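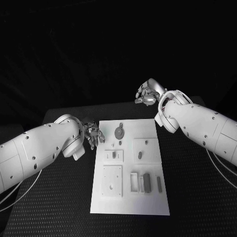
Component allocation and lead times: frequently asked questions

These answers apply to customers who buy semiconductors, passives and connectors from Ovis under a supply agreement. Spot orders are handled under the terms printed on the quote.

What does "on allocation" mean?

A part is on allocation when the manufacturer limits how many units each distributor can order in a quarter. We divide the quantity we receive among customers with open orders for that part. The status is shown in the portal next to the part number and is updated when the manufacturer sends a new schedule.

How is my share worked out?

Your share is based on your forecast for the quarter and on the quantity you took in the previous four quarters. If the two differ by a wide margin, the lower one is used until an account manager has reviewed the forecast. Orders placed after the allocation date do not change the share for that quarter.

My order says 600 pieces, but 595 were confirmed. Why?

Allocated quantities are calculated per piece and are not rounded up. The remaining five stay on the order as a back-ordered line. You can cancel that line in the portal without a fee as long as it has no ship date. If you can only accept full quantities, set the line to "ship complete" before the allocation date. The line will then wait for the next quarter if it cannot be filled.

Can I order more than I need to protect my supply?

You can, but orders above forecast are placed in a separate queue and carry no commitment date. Duplicate orders for the same part from two sites of one company are merged. Units released from the queue cannot be returned.

What lead time should I enter in my planning system?

Use the contract lead time shown in the portal, in calendar days. For most microcontrollers on allocation it is currently 145 days from our acceptance of the order to shipment from the Birnia warehouse. Transit is extra. Lead times on the manufacturer's website refer to factory shipment to distributors and will be shorter.

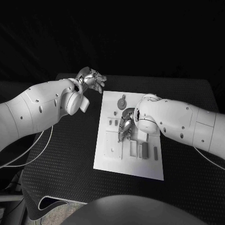 Can parts be supplied as kits?

Kitting is available from the Birnia and Clitetside warehouses for parts already assigned to your account. A kit is released only when every line on the kit list is in stock, so one allocated part can hold the whole kit. Loose parts are packed in bags by default. Customers who feed kits to a bench or a cell can send us their own carriers. A rectangular board with raised compartments, like the white one with the small parts under the two robot hands, counts as a flat carrier and needs a drawing with the outer dimensions and the position of each compartment. Moisture-sensitive parts stay in sealed bags and are shipped beside the carrier.

Do you accept alternate parts?

Only if the alternate is on your approved list. We do not substitute on the basis of matching pinout or package. To add an alternate, upload the signed form with the original part number, the alternate part number and the revision of the assembly it applies to. Approval takes effect on new order lines. Open lines have to be changed one at a time.

What happens if a manufacturer cuts the schedule after my order was confirmed?

We send a revised confirmation with the new quantity and date. You have 11 working days to accept, cancel or move the line. If we receive no reply, the line is kept at the new date. Price stays as confirmed unless the manufacturer has issued a surcharge, in which case the surcharge notice is attached.

Can I buy the shortfall from a broker?

Yes. Units bought elsewhere are outside our traceability record, and we cannot test or certify them. If you want the broker quantity taken off your back order, tell us. It does not happen automatically.

Are parts from the Öztürkmen line included?

Öztürkmen connectors are stocked under a consignment agreement and are not subject to allocation. They have their own minimum order quantity and ship only in full reels or full trays. Crimp contacts are listed separately from housings and have to be ordered as separate lines.

When do forecasts for the first quarter close?

Forecasts close at 5 p.m. Birnia time on the last working day of October. Late forecasts are accepted but are used from the second month of the quarter onward.

Who do I contact?

Allocation and forecast questions: Soledad Park, supply planning.
Kitting, carriers and drawings: Fitzgerald Begay, warehouse operations.
Please include your account number and the order line in the subject of your message.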